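Home | Ask | Topics | Kitchen | Log in

Do printed snack bags wreck a wipe-down tablecloth?

I have a pale blue cloth with white daisies on it, and I sort snacks for lunches there. A box at Bachmann says printed bags can leave ink on fabric. I doubt it, but the cloth cost me $22 and I'd like to keep it.

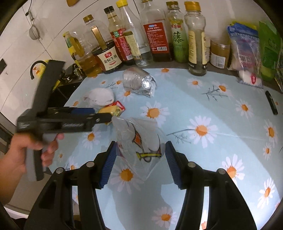

One of the bags over the daisies, small packets behind it.

Has anyone had color come off, or is this one more thing to sell me a mat?
Posted Apr 22, 2021 - 232 views

Gurwood
Sounds like a mat ad to me. I've put bags like that on a white cloth for years and never got a mark. Grease is what gets you. If you're worried, rub the printed side on a damp paper towel and look at the towel. I wouldn't trust a warning printed on the box of the thing that fixes it - would you?
22 people found this helpful | 3 comments

Clolora
get a dark cloth

Pastness
I did get a faint orange smear once, in March, but the bag had sat under a hot dish. Dish soap took most of it out. I'm still not sure it was the bag.
1 comment | Share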